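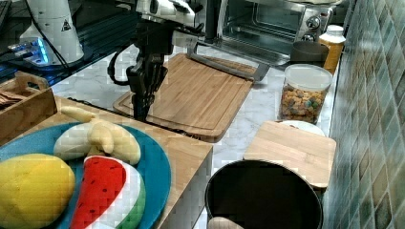
Last updated: August
5 min read
14 comments

Kitchen tips: before you pay for a robot to wipe your boards

Several of you have written in about Dostus, the counter-top robot service, and whether it is any use for the dull end of kitchen work: boards, plates, putting things back where they live. The leaflet promises "a clear worktop by breakfast". I have read a lot of leaflets. I had the thing for two weeks on the trial offer and these are my tips, most of which will save you money whether you sign up or not.

Start with the price. It is £86 a month, with a set-up visit on top that came to £459 in my case. You can buy a great many dishcloths for that. The fee covers the arm, the gripper and a person on the phone. Brunar, who handle the bookings, also offer a "care plan", and I could not get anyone to explain what it cares for.

Measure your worktop first. I don't mean the length, I mean what is left once the toaster oven, the mugs and the cereal have had their share. An arm needs room to come down from above and room to swing, and the gripper is a good deal chunkier than your hand. If you have wall cupboards hung low, save yourself the visit.

Watch the cable. There is a thin one that loops out from the side of the gripper, and mine went for the bottle tops every time the arm turned. Move anything tall to the wall side. I asked whether it could be clipped in and was told it needs the slack, so the kitchen has to be arranged to suit the cable.

Big flat boards are a poor first job. A large bamboo board lying flush on a marble top gives two fingers nothing to get under. Rest one edge on something, a folded cloth or the rim of a plate, and the gripper has a chance. The same trick works for people with sore hands, by the way, and costs nothing. Smaller boards with rounded corners went better for me, though it still took three goes to get one up on its side.

Don't leave long metal things lying across the board. Handles, steels, skewers, the lot. It will pick up a bar if it meets it squarely and push it along if it doesn't, and a bar being pushed along marble makes a noise I can still hear. Put them away before you press start. Yes, I know that is what you were paying it to do.

Practise with soft things. This was the one piece of advice from the company I would pass on without grumbling. Chalerm Saengthong, who did my set-up, told me to give it plush fruit for the first few days: a banana, a mango, a slice of watermelon on a plate. They squash, they don't roll far, and they come to no harm on the floor. Do not take it as proof of anything, though. A toy mango has nothing in common with a ripe one, and I wouldn't let it near the ripe one yet.

Jars: keep the lids on. A clear plastic jar of cereal is light and wide, and I never got a clean lift from the sides. Narrower jars may do better. Glass I did not try.

Keep your fingers back. Pots sit near the front of the counter, so that is where you find yourself reaching while the arm is busy further off, and you stop paying attention to it. Decide which end is yours before you start. Read the warning label on the base as well, and then make everyone else in the house read it.

Now the boards themselves, and this part needs no robot at all. Bamboo wants a quick wash in warm soapy water, a rinse, and a proper dry standing on edge. Never soak it. If there is a juice groove, run a soft brush round it, because that is where the smell starts. Half a lemon and a spoonful of salt will see to onion. A little Zovwood board oil now and again keeps the strips from opening up — any food-safe mineral oil does the same job for less. I timed the whole business by hand and had finished before the arm had found its starting position.

Would I keep it? No. Fiona Tosh wrote in to say hers has been worth it since she hurt her shoulder, and I believe her, but she also says she tidies up before switching it on. If lifting is a real trouble for you, ask for the trial, refuse the care plan, and get the collection date in writing. Mine was late.

A reader asked about the Rana kit, the one you put together yourself. I haven't had it in the house. The instructions are free to download, and I got as far as the page on tightening the wrist joint before I went and did the washing up.

Shared 37 times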